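August, late

Back from Ernthorpe with my feet aching and my mind not much changed. Ivana Durán had been after me all summer to come and look at the two-armed machine, and I told her I'd believe in robot mechanics when one of them fixed my dryer. She laughed and made me coffee, which was good.

The chore was screws. Small ones, the sort I have done at the bench for most of my life with half my attention on the radio. The machine gets an electric screwdriver, two arms and all the time in the world. I kept thinking of old Szűcs at the Plevthorpe shop, who could strip and close up 7 motors before lunch and complain about all of them. 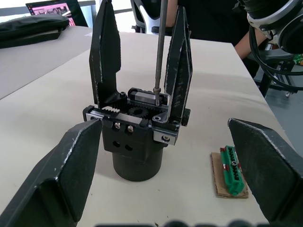
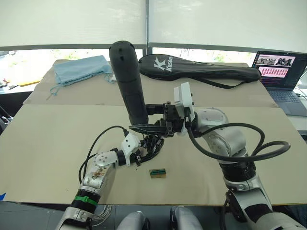
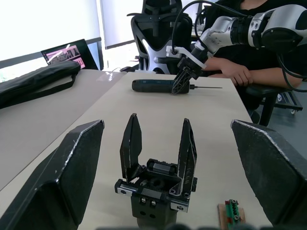
Screw work on a gripper (first one), both arms at the table, and the screwdriver lying on its side with a gripper over it.

What bothers me is the picking up. A person grabs a screwdriver without looking and has it turned the right way round by the time it reaches the screw. Ask a machine for that and you're asking for the hard part. Ivana says I'm judging a toddler. Maybe so, but toddlers don't get pitched to me as help around the house.

She thinks shop work will come first and laundry years later. I said I'd take either. I'd give it 70 tries at the hinge on my kitchen cabinet before I let it near the good plates.

Must call about the dryer in the morning. The belt, I think. I'll do it myself if they want more than last time.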